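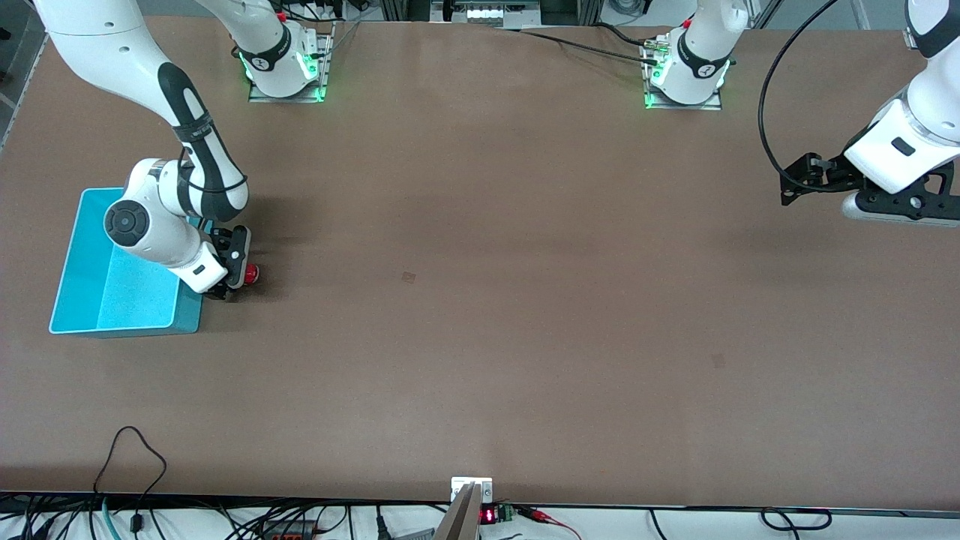
How long do the police have to collect CCTV from a shop after a robbery?

It depends on how long the shop's recorder keeps footage before it writes over it. There is no set period for the police to come and get it, so if you were the victim, ask the shop yourself to save a copy the same day and write down who you spoke to.

Home | Forums | Local | Crime and Safety | Search | Log in

Robbery outside the Andier in Lositz, footage going to be wiped?
Started by tallowhill, March

tallowhill
My brother was robbed outside the Andier supermarket in Lositz, the one by the bus station. Two men came up to him at the cash machine, one stood behind him and the other took his phone and wallet. One of them hit him in the face when he tried to hold on to the phone. He has a cracked cheekbone and is off work. He reported it that night and was given an incident number.

The duty manager at the shop told him the cameras overwrite after five days. We are now on the third day and no one from the police has been to the shop. He has rung the non-emergency line twice and been told an officer will be allocated. I put the general question at the top for anyone searching later. Mine is what we should do in the next two days.

grebe_lane
Go back to the shop and ask for the manager. Not the duty manager, the store manager. Give them the incident number, the exact time and which door it was near. Ask them to export that half hour and keep it for the police. They don't have to show it to you or hand it over to you, but most will save it if asked politely. Get the name of whoever agrees to do it.

Then ring the police again and tell them the footage has been saved and who has it. It's a much easier job for an officer if all they have to do is collect a disc.

MrPellow
Agree with the above, but put it in writing as well. Email the shop's head office the same day. Staff change shifts and forget things. If there's an email with a time on it, it's harder for them to say they were never asked.

orchardkeys
I work in a shop (different chain) and I wouldn't export anything for a member of the public. Our instructions are that we release footage to the police and that's it. If somebody came in and asked I would tell them to ask the police to ring us. There are other customers on it and we'd be the ones in trouble.

grebe_lane
I didn't say release it. I said save it. Those are two separate things.

orchardkeys
In our place they aren't. Only the security contractor can export, and they won't come out without a request from the police. So saving it isn't something the manager can do on their own. I'm not saying don't ask. I'm saying don't count on it.

tallowhill
Thanks. We went in this morning. The store manager was fine about it. She said she can't export it but she can put a lock on that section so it doesn't get written over, and she did it while we stood there. She wouldn't let us look, which I expected. My brother has her name and the time she did it.

She also said that the camera over the cash machine isn't theirs. It belongs to the bank.

MrPellow
That's good news about the lock. Ring the bank that owns the machine. There is normally a number on the front of it. Your brother's own bank can't help with that unless it's the same one.

Also think about which way they went afterwards. The robbery itself is often the worst bit of film, hoods up and backs turned. People are more careless two streets away.

tallowhill
They ran towards the bus station. He thinks they may have got on the 435 but he isn't sure. He was on the ground by then. A woman who stopped to help him said she saw them at the stop.

fennimore
If they got on a bus, that is the best lead you have. Buses have several cameras inside, and there's one pointing straight at people as they get on. The 435 goes out to Plistska and there aren't many on it at that time of night. Contact the operator today. I don't know how long they keep it.

Did anyone take the woman's details?

tallowhill
My brother has her first name and that's all. The ambulance crew may have spoken to her. The police might have her details too, but they haven't said so.

lowerstreet_dan
I had almost the same thing happen and I'd be realistic about it. I did all the running about. I got a garage to save its footage, I found a witness, I gave the police a list. It took them weeks to ring me and they closed it a fortnight after that. You could see the man's face on the garage film. They said no one could identify him.

I'm not telling you not to bother. Just don't let your brother pin everything on it.

MrPellow
Sorry to hear that, but one case doesn't mean they're all like that. An injury moves it up the list. A cracked cheekbone is serious. Make sure the police know about the cheekbone, as he may have reported it before he had the X-ray.

lowerstreet_dan
I had a broken wrist. They knew about it.

grebe_lane
He's right about updating the report though. If the X-ray came after the call, the log may still say "minor injury". Ring and ask them to add it. Ask the hospital for a copy of the discharge letter too.

tallowhill
It did come after. The log said "bruising to face". It's been changed now, and the person on the phone said she would flag it to the sergeant. That was a better call than the other two.

pocket_atlas
Has he posted an appeal anywhere? The Lositz residents' page is busy and there are usually people waiting at that bus station. Somebody may have been parked there with a dashcam running.

orchardkeys
Be careful with that. If he puts up descriptions and people start naming names in the comments, it can cause trouble later. A defence solicitor can say the witness only picked somebody out after seeing their picture on a residents' page.

pocket_atlas
He can ask for witnesses without describing anyone. Time, place, incident number, please contact the police. The police put out the same sort of thing themselves.

orchardkeys
They do, and I'd leave it to them. I've seen a page like that go after the wrong lad. He had to stop going to college for a while.

fennimore
I'd go with pocket_atlas on this. Dashcams overwrite quicker than shop cameras, some of them in a day or so. If you wait for an official appeal there'll be nothing left to ask for. Turn the comments off and it can't go wrong in the way you're describing.

orchardkeys
People will just share it and comment on the shared one. But it's his decision.

Anikó Vass
I'm the admin of the Lositz residents' page. If your brother wants to send me the wording I'll put it up from the page account with comments off, so his name isn't on it. I'll only include the time, the place and the police number. Anyone who messages me with information gets told to ring the police and quote it. I don't pass names on and I don't keep the messages.

I can't stop people sharing it, orchardkeys is right about that. In my experience they mostly don't if there's no photo.

tallowhill
Thank you. I've sent you a message.

grebe_lane
One other thing. Has he written down what he remembers? He should do it now if he hasn't, on his own, before he talks it over any more with you or the witness. Clothes, voices, what was said, which one hit him. Date it and sign it. He'll be asked months from now if it goes anywhere, and it won't be as clear.

tallowhill
He did some notes on the first night, in hospital. I'll get him to do the rest. He remembers one of them using a name but he can't get it back.

MrPellow
He shouldn't force it. If it comes back he can add it with the date it came back to him.

Has he blocked the phone as well? I mean the handset with the network, not just the SIM. He'll need the IMEI number, which is on the box or on the bill.

tallowhill
SIM blocked and cards cancelled the same night. I didn't know about the handset, will do that this evening. There was a contactless payment of 2 something on one card before he cancelled it. The bank has already refunded it.

fennimore
Tell the police about that payment! Don't let it go just because the bank paid him back. A payment has a shop and a time attached to it, and the shop may have a camera.

tallowhill
It was at the kiosk in Plistska. So that does fit with the bus. I've just rung it through and they took the details, and the bus operator has confirmed by email that they're holding the film from that evening's 435 for the police.

lowerstreet_dan
That's further than I ever got. Hope your brother's face heals up all right.

tallowhill
Cheers. He's back at the hospital next week to see if it needs a plate. An officer has now been allocated and is due at the shop tomorrow at 10. I'll post again when I know more.

Reply | Previous thread | Next thread | Back to Crime and Safety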